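PRESSEMITTEILUNG

Colatstead, 15. April 2025

Neuer Prüfleitfaden für zweiarmige Tischroboter: Colatstead warnt vor zu viel Vertrauen in Erfolgsquoten

Das Prüfbüro Colatstead legt heute die erste Fassung seines Leitfadens »Jenier« vor. Er regelt, wie Versuche mit Roboterarmen an Arbeitstischen aufgebaut, gezählt und veröffentlicht werden sollen. Der Text umfasst 24 Seiten und ist freiwillig. Ein Siegel ist damit nicht verbunden, und das Prüfbüro rät ausdrücklich davon ab, eines daraus zu machen.

Anlass ist eine Durchsicht von Unterlagen, die Anbieter und Entwicklungsgruppen dem Büro seit Januar überlassen haben. In vielen davon steht eine Erfolgsquote auf der ersten Seite. Was als Erfolg galt, steht auf der letzten oder fehlt. »Wenn mir jemand 80 Prozent hinlegt, will ich wissen, wovon«, sagt Ingrid Begay, die den Leitfaden verantwortet. »Oft bekomme ich darauf ein Video. Ein Video ist keine Antwort.«

Erprobt wurde der Entwurf am Versuchstisch in Leston, mit Aufgaben aus dem Abräumen und Reinigen. Dazu gehören liegende Flaschen, durchsichtige Trinkgefäße und Werkzeuge mit Griff, etwa eine Bürste, die in einer flachen Metallschale geführt wird.

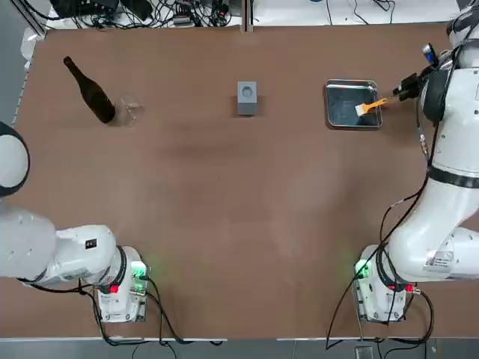 Reicht es nicht, wenn die Arme nach den geltenden Maschinennormen gebaut sind?

Die Normen zur Maschinensicherheit behandeln vor allem, ob von einer Anlage eine Gefahr ausgeht. Ob der Roboter seine Aufgabe erfüllt und wie zuverlässig er das tut, ist eine andere Frage, und ein Sicherheitsnachweis darf nicht als Antwort darauf verkauft werden. Genau das kommt nach Beobachtung des Prüfbüros regelmäßig vor, meist in Prospekten, gelegentlich auch in Ausschreibungen.

Was der Leitfaden verlangt

Jede Aufgabe wird vor dem ersten Durchlauf schriftlich beschrieben, mit Anfangszustand, Endzustand und Zeitgrenze. Wer den Endzustand nachträglich ändert, beginnt die Zählung von vorn. Für »Bürste benutzt« genügt es nicht, dass der Griff gehalten wird. Festzulegen ist, welche Fläche die Borsten berühren sollen und wie das Ergebnis beurteilt wird.

Pro Anordnung der Gegenstände sind mindestens 15 Durchläufe vorgesehen. Abgebrochene Durchläufe zählen als Fehlschlag, auch wenn der Abbruch durch das Personal erfolgte. Die Ausnahme für Stromausfall und Kabelbruch wurde im Entwurf lange diskutiert und schließlich aufgenommen, allerdings mit der Pflicht, jeden solchen Fall einzeln zu nennen.

Eingriffe von Hand werden protokolliert. Dazu zählt auch das Zurechtrücken einer Flasche zwischen zwei Durchläufen, sofern die Anordnung laut Beschreibung unverändert bleiben sollte. Ebenso ist anzugeben, ob ein Mensch die Arme ferngesteuert hat. Das Prüfbüro hält es für bedauerlich, dass man diesen Satz aufschreiben muss.

Kabelführung, Standort der Bediener und Erreichbarkeit der Abschaltung sind in einer Skizze festzuhalten. Frei über die Tischkante laufende Leitungen sind nicht verboten. Sie müssen aber in der Gefährdungsbeurteilung vorkommen, und zwar mit dem tatsächlichen Verlauf und nicht mit dem geplanten.

Durchsichtige Gegenstände werden gesondert ausgewiesen. Sie heben sich vom Untergrund kaum ab, zeigen je nach Licht nur Konturen und Spiegelungen und dürfen deshalb nicht in einem Mittelwert mit Kartons und Blöcken verschwinden. Das gilt besonders, wenn sie dicht an einem anderen Gegenstand liegen. Verlangt wird zusätzlich die Angabe, aus welcher Kamera die Entscheidung zum Zugreifen stammt, aus der am Handgelenk oder aus einer Übersichtskamera. Beide sehen von demselben Tisch Verschiedenes, auch in der Farbwiedergabe, und Berichte, die nur das schönere Bild abdrucken, weist das Prüfbüro künftig zurück.

Für den Abstand vor dem Zugriff gilt: Die Finger sind offen, der Weg zum Gegenstand ist frei, und die Position wird gespeichert, bevor sich der Arm weiterbewegt. Fehlt dieser Datensatz, lässt sich ein misslungener Griff später nicht mehr zuordnen. 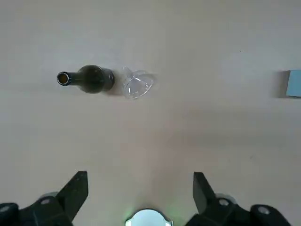

Gwendolyn Esposito hält die Anforderungen für kleinere Gruppen für kaum erfüllbar. In ihrer Stellungnahme zum Entwurf schreibt sie, ein Team mit zwei Armen und einem einzigen Tisch verbringe dann mehr Zeit mit Protokollen als mit Versuchen, und wer heute offen über Fehlschläge berichte, werde am Ende schlechter dastehen als jene, die gar nichts veröffentlichen. Die Mindestzahl der Durchläufe solle auf 10 sinken, zumindest bei Aufgaben ohne zerbrechliche Gegenstände.

Das Prüfbüro hat den Einwand im Anhang vollständig abgedruckt und ist ihm nicht gefolgt. Schon die jetzige Zahl erlaubt nur grobe Aussagen. Zwei Anordnungen, die sich um einen einzigen gelungenen Durchlauf unterscheiden, sind nach dem Leitfaden als gleichwertig zu behandeln. Der Punkt mit den schweigenden Anbietern trifft dagegen zu, und eine Lösung dafür enthält die erste Fassung nicht.

Offene Punkte

Ungeklärt ist, wie Versuche verglichen werden sollen, die an verschiedenen Orten stattfinden. Eine Wiederholung der Abräumaufgabe in Villanueva ist vorgesehen, mit anderem Licht und anderem Tisch. Ingrid Begay erwartet davon wenig Erfreuliches: »Ich rechne damit, dass die Zahlen auseinandergehen. Dann müssen wir entscheiden, ob das am Roboter liegt oder an unserer Beschreibung der Aufgabe. Ich tippe auf beides.«

Ebenfalls offen bleibt der Umgang mit Software, die während einer Versuchsreihe aktualisiert wird. Vorläufig gilt, dass jede Änderung eine neue Reihe eröffnet. Mehrere Beteiligte haben angekündigt, sich daran nicht zu halten.

Ergebnisse aus Leston werden mit dieser Mitteilung nicht veröffentlicht. Die Durchläufe dienten der Erprobung des Verfahrens, und eine Quote daraus wäre nach den eigenen Regeln nicht zulässig.

Bezug und Rückmeldungen

Der Leitfaden »Jenier« ist auf Anfrage kostenfrei beim Prüfbüro Colatstead erhältlich, ebenso die Protokollvorlage und die Stellungnahmen zum Entwurf. Änderungsvorschläge nimmt das Büro schriftlich entgegen. Vorschläge ohne Bezug auf eine bestimmte Ziffer des Leitfadens werden gelesen, aber nicht beantwortet.

Pressekontakt: Prüfbüro Colatstead, Ingrid Begay
Abdruck frei, Belegexemplar erbeten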